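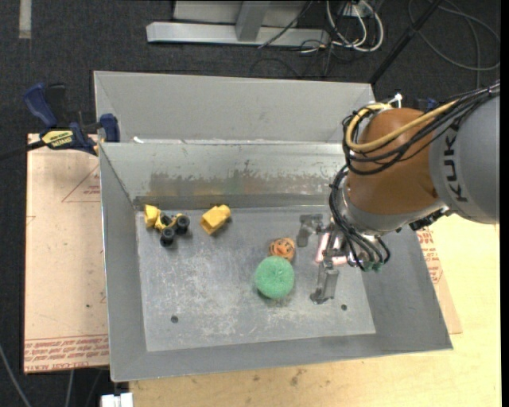 I rented out my condo in Plalside for the first time last August, and I want to save you the two weekends I lost getting the paperwork straight. Start with the move-in condition report, before you even think about the listing. Go room by room and write down wear the way you'd want to read it a year later. "Scratched" won't help you much. "Pale scuffs, thickest near the center, two small round holes toward the corners" is how I'd write up a metal floor like the one in that gray bin, and it's how I now write up my kitchen sink and the shower pan too (yes, it feels silly, do it anyway!).

Next, the building rules. My place is in the Hayat, and the owners' packet runs to 44 pages. Read all of it! Pet limits, elevator bookings for moving day, where guests can park – it's in there somewhere, and your tenant is going to ask.

Then make your report into a form. Mine has 19 lines, with a blank space beside each for the tenant's notes. Walk through together, both sign, and each keep a copy. I did mine on a Thursday morning with my tenant, Wubit Endale, and she caught a sticky balcony latch I'd missed completely.

Last thing, keys. List every one on the form, mailbox included, and have the tenant initial next to it. I forgot the bike room key and had to drive back over that same night.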